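Fametti lança conjunto de cozinha de brincar com cesto de vapor em bambu

Comunicado de imprensa
Novembro
Gabinete de Comunicação Fametti

A Fametti apresenta este mês o Undanach, um conjunto de cozinha de brincar dedicado à comida ao vapor. A peça central é um cesto redondo com parede de ripas de bambu, rematado por dois aros amarelos, que se abre, se enche e se volta a tapar como um cesto de tamanho normal. O conjunto destina-se a crianças a partir dos 3 anos e foi preparado tanto para uso em casa como em jardins de infância e ludotecas.

A primeira produção é de 1000 conjuntos. Destes, 400 ficam reservados para instituições de ensino, que os podem encomendar diretamente à Mbwambo, distribuidora da marca. Os restantes seguem para as lojas antes do Natal.

O cesto foi pensado para receber pastéis em forma de meia-lua, com a borda pregueada, em dois tons: um branco cremoso e um verde muito claro. O fundo é uma grelha de tiras paralelas de bambu, com intervalos estreitos entre elas. O tamanho do cesto deixa espaço à volta dos pastéis, para que uma criança pequena consiga pousá-los e retirá-los sem os empurrar contra o aro. 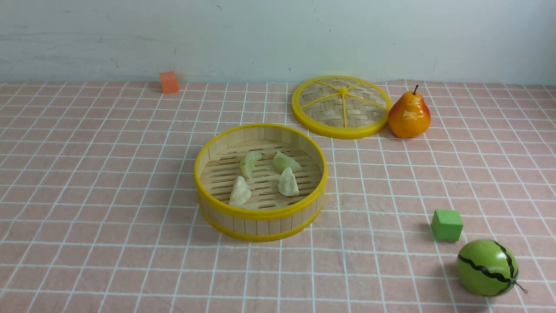
Cesto de vapor aberto com quatro pastéis, dois esverdeados e dois brancos, e a tampa pousada ao lado.

A tampa é uma peça separada. Durante o desenvolvimento foi testada uma versão presa ao cesto por um cordão, que acabou por ser abandonada. Os educadores consultados preferiram a tampa solta, que obriga a criança a escolher um sítio para a pousar antes de começar a servir. É um gesto simples, mas ocupa boa parte da brincadeira com os mais novos.

O Undanach pode ser usado sozinho ou em conjunto com as peças que a família ou a escola já tenham. A Fametti tem no catálogo a linha Herkotus, de frutas e legumes de brincar, e as duas coleções foram desenhadas para partilhar a mesma mesa. 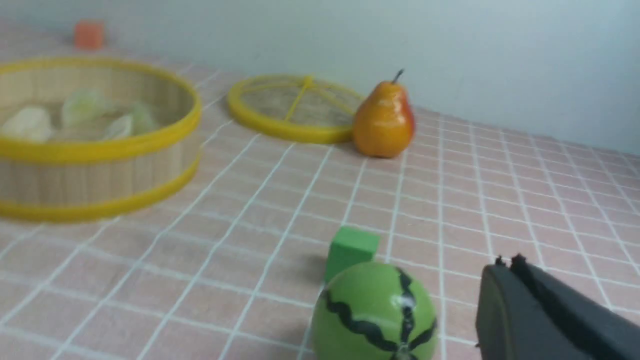
A combinação com a linha Herkotus permite montar uma refeição completa, do prato quente à fruta, e arrumar tudo no fim pela mesma ordem. Para as salas com muitas crianças, a Fametti recomenda manter as duas coleções em caixas diferentes e tirar poucas peças de cada vez. O folheto que acompanha o conjunto traz 20 propostas de atividade, entre elas separar os pastéis por cor, pôr a mesa para um convidado e fazer o pedido a partir de uma ementa desenhada pelas crianças.

O folheto inclui também uma página sobre a preparação do espaço. A sugestão é trabalhar numa superfície lisa e estável, à altura das crianças, de preferência com um quadriculado marcado. As linhas ajudam a dar indicações de lugar – o cesto num quadrado, a tampa noutro – e servem mais tarde para os primeiros jogos de coordenadas. Não é necessário comprar uma base própria. Uma toalha aos quadrados cumpre a mesma função.
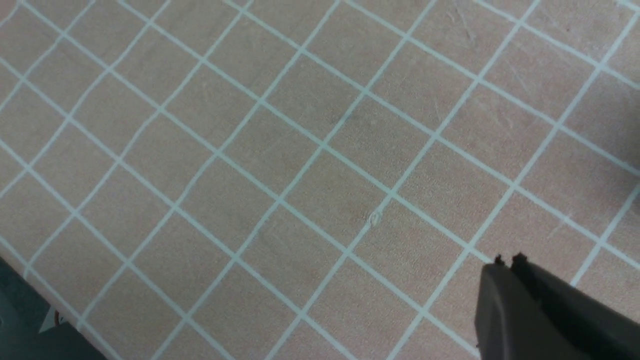 Quanto à mesa de atividades, uma educadora que experimentou o conjunto na sua sala comentou que as marcas de uso não a incomodam e que prefere uma base já riscada, onde as crianças mexem à vontade, a uma nova que passe o dia a ser protegida. Acrescentou que o quadriculado lhe poupou explicações na hora de arrumar.

A limpeza do cesto faz-se com um pano húmido, seguido de um pano seco. O bambu não deve ficar de molho nem ir à máquina de lavar loiça. Depois de limpo, o cesto deve secar destapado, longe de aquecedores, antes de voltar à caixa. Como se trata de um material natural, são normais ligeiras diferenças de tom entre as ripas – não constituem defeito e não dão lugar a troca.

O conjunto é um brinquedo e não pode ser usado para cozinhar.

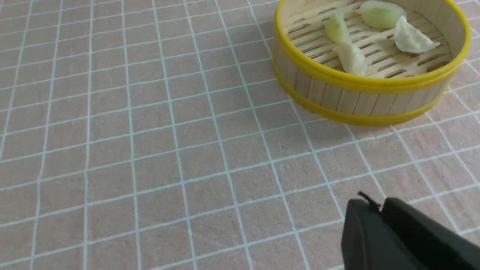

Um pai que participou nas sessões de experimentação perguntou se o cesto seria vendido também em separado, pois em casa já tinham comida de brincar que chegasse. A Fametti confirma que sim: o cesto com tampa estará disponível sem os pastéis a partir da segunda produção, prevista para a primavera.

As escolas e ludotecas interessadas em ver o Undanach antes de encomendar podem pedir uma demonstração à Mbwambo. As visitas fazem-se à terça-feira, mediante marcação.

Comunicados recentes
Linha Herkotus chega às ludotecas
Mbwambo alarga a distribuição a jardins de infância
Como cuidar de brinquedos em bambu
Fametti renova o catálogo de cozinha de brincar

Contacto de imprensa: Gabinete de Comunicação Fametti | © Fametti. Todos os direitos reservados. | Voltar ao topo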